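Project report, second version, with corrections after the comments of our supervisor

# Choosing a white work surface for the shared study room

## 1. Why we took this topic

Our department has a study room which is used by drawing students in the morning and by model-building students in the afternoon. Both groups asked for a white surface to work on. The drawing students want that small things, for example pins and pieces of eraser, are easy to find on it. The model builders want a surface which does not show a strong reflection of the lamps.

My partner Karla Galindo and I had one semester for this work. I wrote sections 1 to 4 and she made the price table, which is delivered separately.

## 2. What we mean by "plain"

In the first version we used the word "plain" without a definition, and the supervisor marked this in red. We now use it for a surface that has no pattern, no print and no visible joint in the working area. Color is a separate question. A white surface can look a little blue or a little gray depending on the light, and it can be brighter on one side than on the other.

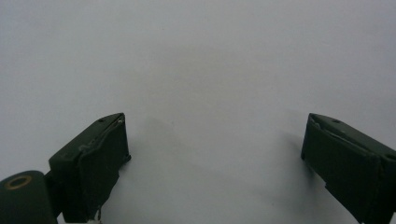 Renu Dubey wrote to us that a fully plain white is tiring for the eyes when you work on it until the evening, and that she would prefer a light gray with a fine grain. We discussed this remark for a long time. It is a fair point, and we had not asked any question about tired eyes in our form. We added one later, but only for the second group.

## 3. Materials we compared

We looked at two solutions. The first is a coated board from Standix, which is placed on top of the existing table. The second is a heavy paper from Cotis, sold in rolls, which is fixed at the corners and changed when it becomes dirty.

The board costs more in the beginning. With the budget of 300 dollars we could cover only a part of the tables, so we would have to decide which group gets it first. The paper is cheap, but it moves a little when someone leans on it, and the corners lift after some days. A cutting knife also goes through it, and the model builders did not like this at all.

We also wrote to Skjelbred for a sample of painted panel. It arrived in March, too late for the comparison, and we do not judge it in this report.

## 4. How we looked at the shading

Shading was more difficult than we expected. Under one ceiling light the same white goes slowly from bright to gray, and a person who sits at the darker side may think that the surface is dirty. Karla proposed to write down where it becomes darker before saying anything about cleaning. We kept this rule for all the following notes:

- Sit first, wait until the eyes are used to the light, then look at the surface.
- Write down where the white is brighter and where it turns to gray or blue, and do not name a reason yet. 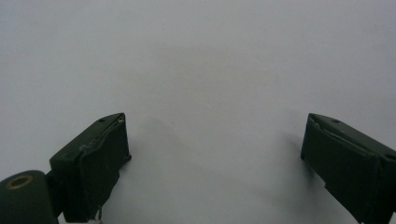 - Turn the lamp or change the seat, and look again. If the gray part moves, it is only light.
- If it stays in the same place, wipe with a soft cloth and make a new note.

Our notes are short and some of them are hard to compare — we should have prepared a printed form with fixed words. For the next group we recommend the board for the model builders and the paper for the drawing students, and a question about tired eyes in the form from the first day.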